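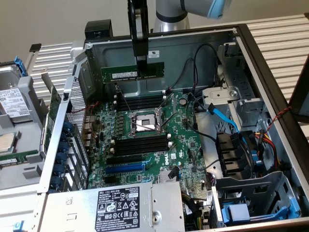 Budget notes for the memory cell

I said in January that I would write up how we planned the money for the second robot cell, and a few people have asked since, so I'm doing it in one go. We refurbish office computers and workstations. The cell handles memory modules in tower machines. I do the purchasing and most of the planning, and Conall Mulcahy does the parts of the job that need a person who can program.

The first thing to say is that the arm was the easy line on the spreadsheet. We had three quotes for it and they were close together. Everything that goes around the arm is where my first budget was wrong, and it was wrong in the same direction every time.

What I left out the first time

My first draft had an arm, a gripper, a controller, a bench and a line called "misc." Lorcan Rafferty looked at it for a minute and asked where the fingers were. I thought the fingers came with the gripper. They do, but the ones in the box are general purpose, and a memory module is a thin thing that has to be held by its edges and pushed down straight. We ended up paying Geraghty to machine 6 pairs in two shapes. Fingers should have had their own line, with spares, from day one.

I also left out:

Static protection. Mats, grounding and a meter to check them. Cheap, but it took two weeks to arrive and held up the first trial.

Donor machines. You can't test on customer stock. We set aside Dell towers that had failed inspection for other reasons, and I now put a value on them in the budget, because they could have been sold for parts.

Consumable memory. Modules get scratched during setup. I bought a box of 300 small-capacity sticks from a dealer and treated them as spent on the day they came in.

Time. Conall's hours were not in the first draft at all. They were the biggest number in the final one.

Choosing what the cell should do

We had a long argument about this before we bought anything. Oisín Brophy wanted the cell to take a tower from closed to finished, with the side panel, drives, cards, memory and processor all included. I wanted it to do memory only. In the end we listed every operation with the minutes a technician spends on it and the cost of tooling it, and memory came out well ahead. There are a lot of slots in a workstation board, the motion is the same each time, and our people dislike doing it by the end of a shift.

Drives came second. These towers have blue plastic carriers and latches that a technician works by hand without thinking, but each type would want its own finger shape, and then you need a tool changer. Desus quoted us for a tool changer. I put that quote in a folder for next year.

The processor we ruled out. Bent pins in a socket cost us a board, and a person with good light is fine at that job.

Cables

This gets a heading of its own. A tower lying on its side has power leads and data cables wherever the last person left them, and black cables looping over a green board are hard on a vision system. Our supplier's demo used a bare motherboard on a plate. Ours are in the case, with the power supply along one side and the drive cage on the other, and the arm has to come down between them.

We budgeted for a second camera after the first month. I should have asked for a demo in a full chassis before signing. If you are at the quote stage now, send the supplier one of your own machines and ask them to use it.
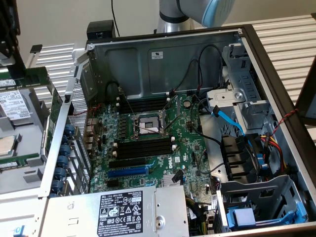
New or used

We went used for the bench and new for the arm. The bench came from Estach when they cleared a building, and it is heavier than anything we could have bought at the price. Anouk Timmermans found it and got it delivered on a Saturday, which saved us a day of the floor being blocked.

For the arm, I did look at used ones. The prices were good. What put me off was that the service contract for an older controller was priced by the year and went up each year, and over the period we write equipment off, the gap nearly closed. Your numbers may be different -- if you have someone in house who can repair a controller, used is worth a proper look.

How I do the sheet now

I keep 2 tabs. One is what we pay before the cell does any useful work, and the other is what it costs us per month after that. The old sheet mixed them and it was easy to fool yourself. Training goes in the first tab. Replacement fingers, calibration and the software license go in the second.

I also track the cell by modules handled instead of hours running. The last weekly count was 1117, and that includes modules that a technician had to reseat. Chiharu Miyazaki is splitting those out for me so I can see the real figure before I ask for any more money.

Next on the list is a proper fixture to hold the chassis in the same place each time. Drerkholm has a drawing and I'm waiting on a price.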